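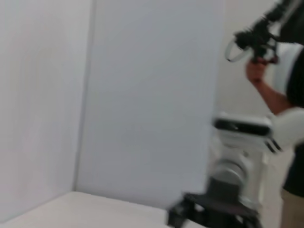
Does a white tabletop make it easier to work with small plastic parts?

Only a little, and less with clear plastic than with any other kind.

I've been told otherwise for years. The advice goes: paint the walls white, get a white table, push it into a corner, and you'll never lose a small part again. The people who wrote the Millet catalog are very sure of it. Their white top is $476 without legs, and the plain gray one in the same size is $176. I'd like to hear what the extra three hundred dollars of whiteness does, apart from showing every coffee ring.

Dark screws, fine. Drop a black screw on a white table and you can see it from the door. I'll give them that one. But most of what I lose is see-through: caps, little lids, the covers off battery compartments, those rounded clear shells that small things come in. On white they more or less vanish. What you see is a bit of shadow and maybe a shiny edge, and if the light comes from straight overhead you don't always get the edge.

The usual answer to this is more light. Brutgate sells a lamp with a dial that goes up to 2000 lumens, and I tried it at their store in Tullton one Thursday evening when it was quiet. At full power the white top glared back at me and the clear cap I'd brought along in my pocket was harder to find than before. Turned down low and swung off to one side, it was much better. My old desk lamp does low and off to one side already, so I went home without it.

What helps, as far as I can tell, is something dark in or under the clear part. A cap with a dark insert is easy to follow. Take the insert out and you're back to hunting for a shadow.

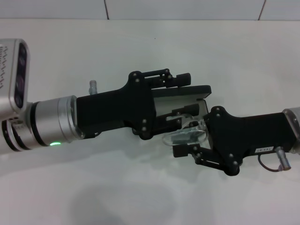 Tipping a clear piece at an angle also does more than the color of the table ever did for me. Held flat, it's a smudge. Tilted, the curve catches something and you can tell which end is the open one. I hold mine from both ends when I'm checking for cracks, and it takes a few seconds, and no catalog has found a way to charge me for it yet.

Then there's the cleaning. White tops "wipe down easily," says the Rirkmont leaflet that came with my shelf paint. So does the gray one. The difference is that the gray one doesn't ask to be wiped at seven in the morning when you only sat down to glue one thing. I kept a tally in May and wiped the white table 41 times, which is a sad thing to have on a piece of paper.

I'm not getting rid of it. It's heavy, it's level, and moving it out of the corner would mean repainting behind it. I've put a square of dark felt down at one end for the clear stuff, and the rest of the table can go on being white. The felt does collect lint. I'm trying a rubber mat next, probably dark green if the hardware store has one.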